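Terça-feira, 6 de junho de 2023

Hoje acordei cedo para estudar antes do trabalho, mas fiquei a pensar na mudança. Faltam 3 semanas. A senhora Zuleica Conceição, a dona do apartamento novo, telefonou às dez e falou muito depressa. Pedi-lhe para repetir duas vezes a palavra "caução". Agora já a sei e escrevi-a no caderno, junto com "fiador" e "recibo".

Comecei pelos livros, que são os mais pesados. Os dicionários vão comigo na mala, porque não confio neles a mais ninguém. Encontrei também as cartas da minha tia Menaka Gunawardena, ainda do tempo em que eu vivia em Birkatdale. Li quatro e não fiz mais nada durante uma hora. 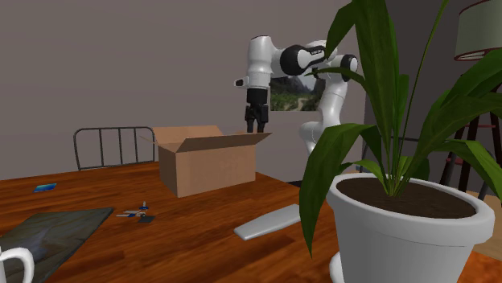

A caixa aberta, sobre a mesa de madeira.

À tarde fui à papelaria comprar fita-cola. A empregada perguntou-me se eu ia "de malas aviadas" e eu respondi que sim, sem ter a certeza do que queria dizer. Em casa procurei a expressão. Gostei muito dela.

O contrato pede uma caução de 2.000 euros. Tenho o dinheiro, mas custa-me vê-lo sair todo de uma vez. Em agosto vou ter de poupar, e a viagem para visitar a tia fica talvez para o Natal.
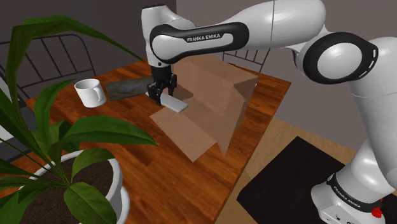 Quando devo avisar a companhia da água?
Com 10 dias de antecedência, segundo me disse a senhora Zuleica, e levando a última fatura.

Amanhã trato disso na hora do almoço. Jantei sopa e pão. Ainda quero responder à tia esta noite, à mão, como ela gosta.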